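The Second Weekend Is the Only One I Trust 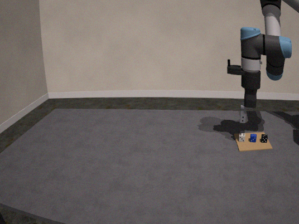 I have a theory about opening weekends, and since my sister has asked me to stop explaining it at dinner, you people get it.

Opening weekend measures the poster. It measures the trailer, the lead actor's jawline, and how badly families need somewhere with air conditioning. The film itself barely gets a vote. By the second weekend, everybody who went has had a week to complain to their coworkers, and then you find out what you've got.

Take Vellach. I went to the first evening show in May and the place was heaving. People were sitting in the front row on purpose. There was a man two seats down who whistled at the studio logo. The movie is a revenge story about a salt merchant, and it has one good idea, a long chase through a drying yard, which it uses up before the popcorn is gone. After that it's mostly the merchant standing on things and looking at the sea. The theater lobby afterward had the mood of an airport where the flight's been pushed back.

I went again eight days later. Yes, I paid twice. I wanted to see the chase again and I also wanted to check my theory, which is the kind of thing you do when you write a movie blog and have a loyalty card. The same auditorium seats 200, and I could have given each person in it their own row. The whistler hadn't come back. The couple in front of me talked through the whole middle hour about whether to refinish a deck, and I have to say I got invested. She was against it. I thought he made some decent points about the railing.

Meanwhile Roltero, which opened the same week with no songs and a poster that looked like a tax notice, had been moved from the little screen by the restrooms to the second biggest one. I've never seen a theater move a film up like that with so little fuss. They just taped a new sheet over the old sheet by the ticket counter.

Roltero is about a bus mechanic whose daughter wants to quit school and race scooters. That's all of it. Mi-kyung Song plays the mechanic's boss, gets maybe three scenes, and walks off with the movie in a lunch pail. There's a bit where she reads an overtime form out loud and the audience I was with laughed so hard we lost the next two lines. I still don't know what the daughter says there. I'm told it's important.

Now, the trade pages will tell you Vellach "won." It had the bigger first weekend by a mile, so there was a cake, and the producers posed with the cake. I'm happy for them. I like cake. But in my completely unscientific survey of one multiplex, it dropped from 4 screens to 2 before the month was out, and one of those was only doing matinees. A film that plays at 11 in the morning is being babysat.

My friend Ahn, who reads the numbers far more closely than I do, says I'm being unfair. His point is that a big opening pays for everything, and a studio would rather have the money early than the affection late. He's right, and I hate it. He also says that I only like slow growers because I enjoy telling people I saw them first. I'm not going to respond to that here.

What I will say is that the old way of doing this had some charm. When I was a kid, a movie came to our town late, on one screen, and stayed until people quit showing up. You could miss it for weeks and still catch it. Drukmont, that ridiculous mountain picture with the rubber avalanche, ran so long at our local that the letters on the marquee started to go and for a good part of the fall it was called DRUK ONT. I saw it five times. I was in love with the yodeling sister. I wouldn't call it a good film, and I won't be rewatching it to find out.

These days you get your ten days and then it's off to the app, where it sits next to 60 other things you also mean to watch. I added three movies to my list last night and then watched an old cooking show.

Anyway, go see Roltero while it's still on a decent-sized screen. Sit toward the back, the sound in that room is better there, and skip the nachos, they changed the cheese. If you're set on Vellach, get there on time, because the chase starts early and you can leave right after it with a clear conscience.

Next week there's the horror one with the elevator. I've seen the trailer twice and jumped both times, so it's going to open huge. Ask me about it the weekend after.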